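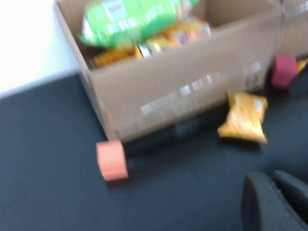 Snack items in an open cardboard box.

Forkstead After-School Program: Progress Report to the Rinaldi Fund

Reporting period: February to May

1. Summary

The program has now completed its second school term under the current grant. It offers homework help, a light meal and supervised play to children in Years 3 to 6 at the Forkstead and Batport centres. Enrolment stands at 70 children, against a target for the period of 60. Spending is within budget.

2. Attendance and staffing

Forkstead continues to run five afternoons a week. Batport opened in February on three afternoons and moved to four in May, at the request of families whose shifts finish after 5 pm. Two part-time tutors were hired for Batport, and all staff hold current first aid certificates. One tutor position at Forkstead was vacant for 11 school days — relief staff covered the gap and no session was cancelled.

3. Learning support

Reading groups are limited to 12 children. Teachers at Plirkanus Primary School have agreed to share reading levels at the start of each term, with parental consent. Maths support is behind schedule. The workbooks were delivered late and this part of the program will begin next term.

4. Food and transport

Food costs rose during the period, mostly for fruit and dairy. The Batport kitchen has a new refrigerator, paid for from the equipment line. The minibus carries 15 children on the Tuesday run from Plirkanus and is full. A second run is being priced.

5. Request to the Fund

We ask for approval to move the unspent maths tutoring amount into next term. A revised budget is attached.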